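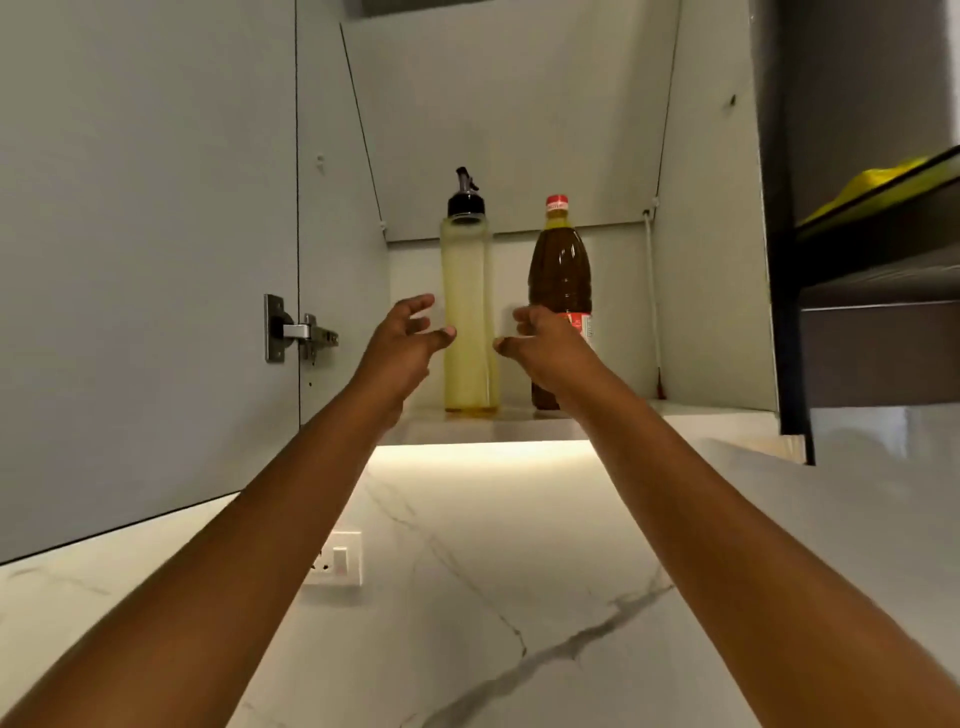 Progress report to the Vainio Fund
Home Kitchen Food Waste Study, second reporting period
Prepared by Yanti Latuheru, project lead
10 May 2026

Summary

The grant asked us to find out whether a weekly planning sheet and a storage guide, given to households for free, would cut the amount of food they throw away. We are past the halfway mark and I can report that the study is running, that most of the households are still in it, and that I don't yet believe our own early numbers. The rest of this report is mostly about why.

I know the Fund would like a figure it can put in its annual summary. I would ask you to wait until the July weighing is in. The reasons are set out under Results so far, and I would rather have this conversation now than after something has been printed.

What was promised

The work plan had four parts: recruit 600 households in Brirnodlow and the neighborhoods next to it, split them into two groups, give one group the sheet and the guide, and weigh kitchen waste from both groups over the length of the study. The second group gets the materials at the end, so no one is left out for good. We also said we would test the Storka app as a replacement for the paper sheet, with a smaller set of homes.

Recruitment

We reached 600, though later than planned. The last of them came in through the library and the two apartment blocks on the east side, where the building managers let us put a table in the lobby. That helped the total and hurt the balance. Apartment households now make up a bigger share of the sample than they do of the town, and they waste differently from people with yards. A family with chickens or a compost heap barely shows up on our scale at all, whatever they do with their leftovers.

The first report said that the sample was "broadly representative." I wrote that sentence and I would take it back. It is representative of people who will stop at a table and talk about their trash. I suspect those people were already more careful than average.

The grouping itself was done properly. Names were drawn by Atine, the firm that holds our data, and no one on my team could see or change the draw. If the sample leans one way, both groups should lean the same way. So a difference between the groups would still mean something, even if the size of it can't be carried over to the whole town.

Delivery of materials

All of the homes in the first group have the planning sheet and the guide. The guide covers the refrigerator, the freezer, and the dry shelf, and it went through more drafts than it should have. The dry shelf section caused most of the trouble. Our first version told people to keep cooking oil away from the stove and out of the light, to put older packages at the front, and to write the opening date on the label. Readers told us they knew all of that. What they did not know was how long opened oil, vinegar, soy sauce and the like stay good, and on that point the published advice is scattered and doesn't agree with itself. We ended up giving a range for each item and telling people to smell it. A few of our advisers find this unscientific. I have not heard a better idea from them.

I should also mention that bottled and dry goods are a small part of what gets thrown out by weight. Bread, cooked rice, salad and fruit are the bulk of it, as they are in most studies of this kind. If we were writing the guide again I would cut the dry shelf section to half a page and give the room to leftovers.

The planning sheet is one side of paper. You write down what you have, what you will cook, and what you need to buy. Home visits suggest that people fill in the shopping part and skip the rest. In other words, they are using it as a shopping list, and they had a shopping list before we came along. I saw several sheets on refrigerator doors that had not been touched in weeks. I also saw some that were plainly filled in all at once, in the same pen, shortly before we rang the bell.

The Storka trial

We placed the app with 40 households. It lets the user enter food as it comes into the house and then sends a reminder before it spoils. The supplier's material makes strong claims for it, and I went in hoping that at least part of them would hold up.

Use was high in the first two weeks and dropped steeply after that. The complaint we heard over and over was the typing. People are willing to enter a chicken. They are not willing to enter six onions, half a cabbage, and what is left of the feta. Once a few things are missing from the list, the reminders stop matching what is in the kitchen, and then people turn the reminders off. A handful of users like it very much and use it every day. They are mostly people who keep budgets in spreadsheets, and their waste was low at the start.

The license cost us $3,420 for the trial period. I don't recommend renewing it. The supplier has offered a discount and a newer version that reads receipts. I have not tested the newer version, so I can't say it doesn't work, but I would want to see it working in ordinary homes before we spent any more of your money on it.

Results so far

Two weighings have been completed, one before the materials went out and one after. Between them, waste went down in the group that got the materials. It also went down in the group that got nothing. The fall was somewhat larger in the first group, and this is the difference that was mentioned, a bit too warmly, in the newsletter your office sent around.

I have three worries about it. People who know their trash will be weighed throw less away that week, or put it somewhere else. Both groups knew. It is a fair guess that the homes with our guide on the counter were thinking about it more, so the effect of being watched may be stronger there, and we would read it as the effect of the guide.

Then there is the season. The first weighing fell just after the holidays, when refrigerators are full of things that no one is going to finish. Any later weighing would look good next to that one.

The last worry is about dropouts. More homes have left the first group than the second. The ones who left tended to be the ones with larger families and heavier bins. Take the heavy bins out of a group and the average falls without anyone having changed a thing. Atine is redoing the comparison using only homes that were weighed both times, and I expect the difference to shrink. It may go away.

None of this means that the materials don't work. It means that we can't tell yet, and that a percentage printed now would be hard to walk back later.

Home visits

The visits were added to the plan at the Fund's request, and I was doubtful about them because of the cost. I was wrong on that one. They have told us more than the weighing has. We learned, for example, that a lot of waste starts with package sizes. A person who lives alone buys the big bag of spinach because the small one costs nearly the same, and no planning sheet is going to fix that. We learned that children's plates are a category of their own. We learned that many people pour food down the sink, which our scale will never see.

Visits take close to an hour each with travel, and we have had trouble keeping visitors. Two have left since the last report and one has been replaced.

Money

Spending is under budget on printing and over budget on travel. The two nearly cancel out. I have moved nothing between budget lines without written approval and will send the usual table separately, along with the receipts for the new scales. The old scales drifted. We caught this before the second weighing, and the first set of readings has been corrected, but it is another reason to treat the early comparison with care.

What happens next

The third weighing is set for July. Households will be told the month and not the week, which should take some of the performance out of it. The review board has agreed to this. We will also ask about sink disposal, compost and pets, so that we at least have a rough idea of what the scale is missing.

We will stop the Storka trial when the current license runs out. Those users will go back to the paper sheet if they want it.

I plan to produce a shorter second version of the guide, built around leftovers, bread and produce. It will not go to the study households until after the July weighing, or we would be changing the thing we are trying to measure.

Decisions needed from the Fund

Please confirm that the unspent printing money may be used for travel to home visits through the end of the study.

Please confirm that no result will be published before the third weighing has been checked. If something must be said in the meantime, I suggest "the study is under way in Brirnodlow and will report after the third weighing." I realize that it won't fill much of a page.

Please let us know who will replace our previous contact in your office. Two of my messages since the last report have had no answer, including the one about the newsletter.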